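4.2 Color shifts during full-screen playback

Most of the people who wrote to us about odd colors had the same evening in common: a warm screen filter running, the lights turned down, and a video opened up to full size. We were glad to have so many letters, and we have tried to do right by them. Mikon, the test program Igor Sowa wrote for this study, plays 1000 still frames and records the color values sent to the monitor for each one.

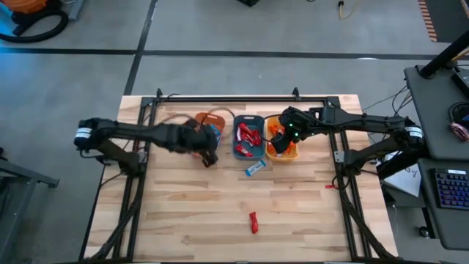 When a video fills the screen, the graphics driver may hand it straight to the display and skip the step where the filter does its work. The pointer is often drawn on a separate layer – an old habit, and a sensible one in 1989 – so it can keep a tint that the video has lost. We saw this on 7 of our monitors, always with hardware overlays turned on, and turning them off brought the two layers back into agreement. 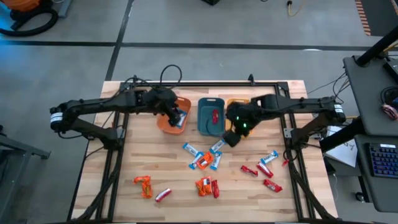
Figure 3. Work area, Drarnholm

4.3 Brightness limits

Very bright areas were harder to pin down, and we spent most of August on them. The Virkness filter scales each channel after the highlights have already been clipped, which leaves pale patches looking faintly pink. Moving that one step earlier cured it in all 1000 frames, much to our relief.

Print this section | E-mail this section
Shares: 7

Comments (2)

Mabli Meredith: Lovely to see the pointer problem written up at last! Did you try a second monitor?

Sulemana: Same pink clouds on my laptop, every evening.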